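Produce storage: thin film bags, mixed contents, and what to leave out on the counter

Home Storage and Pantry > Fruit and Vegetables
Thread started July 15, 2026

crisper_left
I want to settle on one method for unpacking produce and stick with it. Current practice in my kitchen: everything comes home from the market in one thin bag, citrus and peppers and whatever else was decent, and the bag goes in the crisper as it is. Losses are higher than I would like. The peppers go soft where they touch the plastic and the citrus picks up spots of mold at the contact points.

Two things I would like opinions on. First, whether the bag should be opened and emptied at once or whether opening the mouth wide is enough. Second, whether mixed produce should be sorted before it goes in the fridge, or whether sorting is wasted effort for a household that eats most of it within 5 days.

The bags in question are the thin yellow-tinted kind. You can see color through them but not condition. A bruise on the lower side of a piece stays hidden until you take it out.

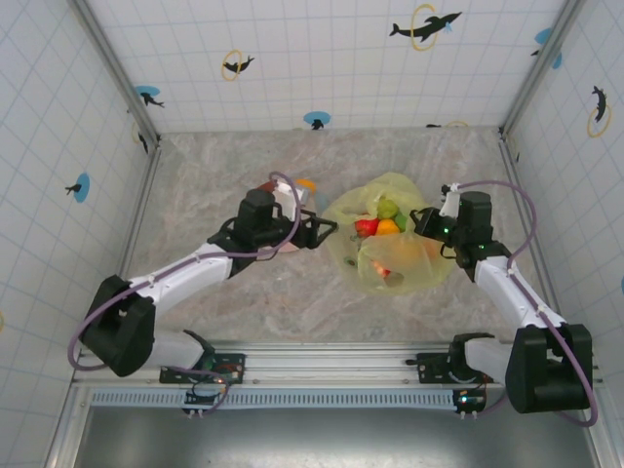

I have tried the mesh bags from Dristeo. They breathe well and they solve the moisture problem, but small items work their way into the weave and the drawstring lock slips. I have also tried going straight to an open plate on the counter, which is fine for citrus in winter and poor for almost everything in July.

Fridge is set to 38 F. The crisper has a vent slider. I leave it halfway and have no strong reason for that.

tarebalance
Empty it at once. Opening the mouth lets some vapor out at the top, but film lying against the skin of a pepper still holds water at that point, and that is where the soft patch starts.

Order I use:
Bag onto the counter, mouth open.
Heaviest pieces out first by hand. Do not tip the bag.
Anything split or soft goes on a plate for tonight.
Peppers into a dry container with a paper towel.
Citrus loose in the drawer.

It takes me 90 seconds for a normal shop. Don't wash anything at this stage.

halfshelf
Disagree on citrus loose in the drawer. Loose citrus in a vented crisper dries out. The peel goes leathery after two weeks and you lose juice. I keep oranges in a bag, folded once and not tied, and they hold much longer.

tarebalance
Two weeks is outside the case being described. OP said 5 days. Over that period the difference in juice is too small to matter and the difference in mold risk isn't.

halfshelf
OP said most of it within 5 days. The remainder is what spoils, so the remainder is what the method should be designed for.

I weighed this last December. Same lot of oranges, half loose and half in a folded bag, same drawer. One of the loose ones started at 148 g and was down 20 g by the time I stopped. The bagged ones had hardly changed. No mold in either group, though I dried them all before they went in.

vent_slider
The drying step is probably what decided your result. Market produce gets misted. If it goes into film with water on it, the bag will lose to the open drawer every time.

On the slider: closed for leafy things and peppers, open for apples and pears. Halfway gives you a compromise that suits neither. If you have only one drawer, close it and keep apples somewhere else. Ethylene from apples will yellow anything green in there.

crisper_left
Good point about misting. I had not separated surface water from condensation.

tarebalance's plate step is the part I can adopt without buying anything. Plate beside the bag, and whatever needs eating first goes on it. I was doing the sort in my head and then forgetting which pepper it was. 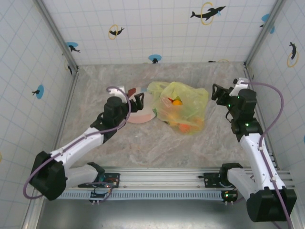
Reading time for this thread: 4 minutes

Follow-up question. Does anyone reuse the thin bags for storage after drying them? I have a drawer full. They crease badly and I suspect the folds never dry properly.

macaraeg_bin
I reuse them for the trash and nothing else. The folds stay damp, and turning them inside out tears the seam.

For storage I use the Macaraeg bins, the shallow ones. One layer of produce, so you can see the condition of every piece. They are expensive for what they are and the lids warp in the dishwasher. Wash by hand.

halfshelf
Shallow bins use a lot of shelf. In a narrow fridge one of those is a full level gone. A deep container with a towel between layers holds twice as much, and you only have to lift one towel to check.

macaraeg_bin
And do you lift it?

halfshelf
Yes. When I take something out, I check what's under it.

tarebalance
Reused film for dry goods is fine. For produce I would stop. Kaltitz sells a perforated bag that lies flatter and can be hung over a tap to dry. I have had the same set for roughly a year and one has failed at the seam.

vent_slider
Perforated is the right answer for citrus as well. It covers halfshelf's drying problem and the contact moisture problem together. The hole size matters more than the brand. Pinholes do very little.

kokstead_kitchen
Late reader here. The co-op in Kokstead switched from thin bags to paper and the complaints simply moved. Paper takes up the surface water, which is good, and then gives way at the bottom if there is anything heavy in it. I go paper for peppers and mushrooms, bare for citrus, and eat the citrus faster.

Sorting by type matters less to me than sorting by condition. One damaged piece in a pile does more harm than the wrong neighbor.

vent_slider
Both matter. Condition matters first, agreed.

crisper_left
Summary of what I am going to run for the next month: dry on a towel, damaged pieces to the plate, peppers in a deep container with a towel, slider closed, citrus in a perforated bag with the mouth folded once. Apples stay on the counter. I will weigh two oranges at the start and at the end and post the numbers.

halfshelf
Weigh them on the same scale and note the starting weight on the peel. Pencil doesn't take, use a marker.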